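Ferkero Help Pages
Chore machines: common questions

We sell and service small automation for homes, stockrooms and workshops. Most of the mail we get asks the same thing in different words: can a machine do this job for me yet? The answers below are the ones we give on the phone. They were last gone over in May.

Can I buy a robot that tidies the house?

No. You can buy machines that do one piece of it. Floor vacuums and mowers work well and have for years. A machine that walks into a living room, picks up what is on the floor and puts each thing where it belongs is still a research project. We have seen demonstrations we liked. We have not seen one we would leave alone in a customer's house for an afternoon.

What about something simpler, like clearing a table?

Closer, but it depends a great deal on the table. If the surface is plain, the light is steady and there are only a few objects with space between them, a good arm with a decent camera can find an object, pick it up and set it down somewhere else. Most of the published successes are of this kind. Put the same arm in front of a table after breakfast, with plates stacked on newspapers and a spoon under a napkin, and the results drop off quickly.

The job people ask us to start with is nearly always the same one: take a small item off the table and put it in a container. It sounds trivial. For a machine it breaks down into finding the item, choosing where to hold it, lifting it without knocking it over, carrying it across at a safe height, clearing the rim and letting go at the right moment. Each step can be done. Getting all of them right every time is the hard part.
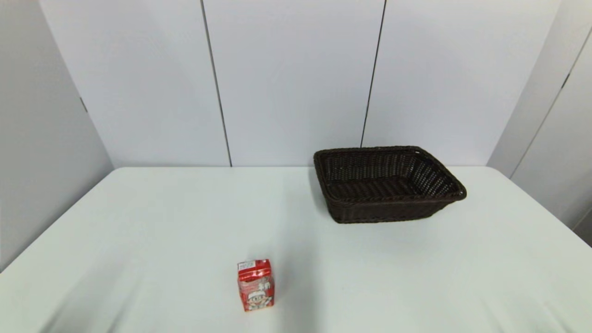 A drink carton and a wicker basket are a fair starting pair. The carton stands upright and has flat sides to grip. The basket is wider at the top than at the base, so there is some forgiveness in where the item comes down. On the other hand, cartons crush if squeezed too hard, and a full one handles very differently from an empty one. A camera can't tell which it is from the outside. A force sensor in the wrist can, but only after the lift has begun.

Does the color of things matter?

More than people expect. A bright object on a pale surface is easy for a camera to pick out. A white cup on a white counter is not. Dark containers bring their own trouble: depth cameras sometimes read a near-black interior as a hole or return nothing at all, and the software then has to guess where the bottom is. If you are setting up a station for an arm, pick a container that contrasts with the table and doesn't shine.

Why do test tables have plain walls?

So that fewer things change from one run to the next. Plain panels on three sides keep people walking past, windows and other clutter out of the camera's view. It makes a test easier to repeat. It also makes the task easier than it will be in your kitchen, so when you read a success rate, find out what was behind the table.

How many tries does it take to teach a task?

For one item and one container, we plan on 300 recorded runs by a person guiding the arm, with the item and the container moved to new spots between runs. If the positions never change, the machine learns the positions and little else.

For a mix of items we plan on 2,000. Our own set for the Heltmont bench arm stands at 1,139 right now, and it does well on boxes and cartons, fairly on cans and badly on anything in a soft bag. We will put a figure on that when we have one we trust.

What is the Heltmont?

It is our one-arm bench unit, for sorting and packing light goods at a fixed station. It bolts to the table. It is meant for shops, and we do not sell it for home use.

And the Cedila?

The Cedila is the software that goes with it. It runs the camera, keeps the recorded runs and stops the arm when something is out of bounds. You can use it without a Heltmont if your arm is on the supported list. Write to us for the current list, as it changes often.

Can it do laundry?

Folding a towel laid flat, slowly, yes. Taking a tangled load out of a dryer and ending up with a folded stack, no. Cloth has no fixed shape, and every piece looks new to the camera each time it is dropped. Please don't buy anything from us with laundry in mind.

Dishes?

Loading a rack with identical plates in a commercial kitchen is being done. Home dishes are mixed, wet, greasy and breakable. Not yet.

What shop-floor chores are worth automating today?

Moving like items from a tray to a box. Feeding parts to a machine that already wants them in one position. Putting labels on flat faces. Carrying totes along a route with no stairs. The less the items vary, the better your chances. Our Ankrah workshop uses one arm for boxing spare parts and a person for everything that comes back as a return — returns arrive in any condition and any packaging, and we haven't found a way around that.

How fast is it compared with a person?

Slower at nearly everything that involves picking up mixed items. A person moves a carton to a basket without thinking about it, while also talking. Our arm takes its time, and we keep it slow on purpose when people work nearby. Where it can pay off is in long, dull stretches of the same motion.

What happens when it drops something?

Cedila checks the grip after each lift. If the fingers have closed all the way, it assumes the item is gone, looks at the table again and makes another attempt. After 2 failed attempts it stops and calls for help with a light and a tone. It will not look on the floor. If the item has rolled off the table, someone has to pick it up and press resume.

Can it tell trash from things I want to keep?

Only if you have decided for it. A drink carton on a table may be finished, unopened or half full with its owner in the next room. The machine can name the object. What should be done with it is up to you, and you will need to write that rule down during setup.

Is it safe around children and pets?

The Heltmont is not rated for that. Use it in a work area with adults who have read the manual. The stop button should be within reach of anyone at the table.

Can I send you my task to try?

Yes. Send a short written account of the job, the size and weight of the items, and a photo of the place where the work is done. Don't tidy up first. We will tell you if we think it can be done, and if the answer is no, we will say so before you have spent anything. Trials are run at Ankrah and you are welcome to come and watch. Please send extra samples of anything that dents or spills.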